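Pinza manual: las almohadillas no cierran parejas
Comunidad Zullivport > Pinzas y efectores

Mahlet Beyene
Hola a todos, a ver si alguien me echa una mano. Tengo una Lamix de mano y desde que le cambié las almohadillas me agarra las bolsitas torcidas: las pilla bien por abajo y arriba se le escurren. Ya limpié la goma con un paño húmedo y nada. Abierta, yo los dedos los veo bien.
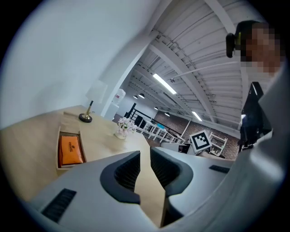
El par de apriete lo dejé en 100, como venía de fábrica, y la rutina de cero la pasé dos veces. ¿Será la goma nueva o estoy montando algo mal?

Seyoum
A mí me pasó igual y compré otra goma. Suerte!

Hiwot Negash
Mahlet, antes de gastar dinero afloja los 2 tornillos de cada almohadilla, cierra la pinza en vacío y apriétalos así, cerrada, poco a poco y alternando. Si los aprietas con los dedos abiertos, la goma se queda un pelín girada y a simple vista ni se nota (yo tardé casi 127 cierres de prueba en darme cuenta, qué desesperación). Después repite el cero, que al mover la goma el anterior ya no te vale. Y prueba con algo blando, una bolsa va perfecta, cogiéndola de pie y por el centro. ¡Ah!, y echa un ojo a las rejillas, que con pelusa el motor se calienta.

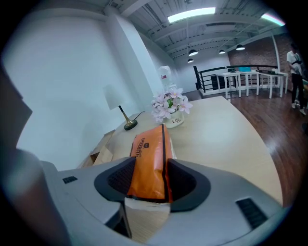

La bolsa naranja, de pie entre las dos almohadillas

Si aun así se tuerce, mira la holgura del eje. En las Akine es otro montaje, ahí no te sé decir.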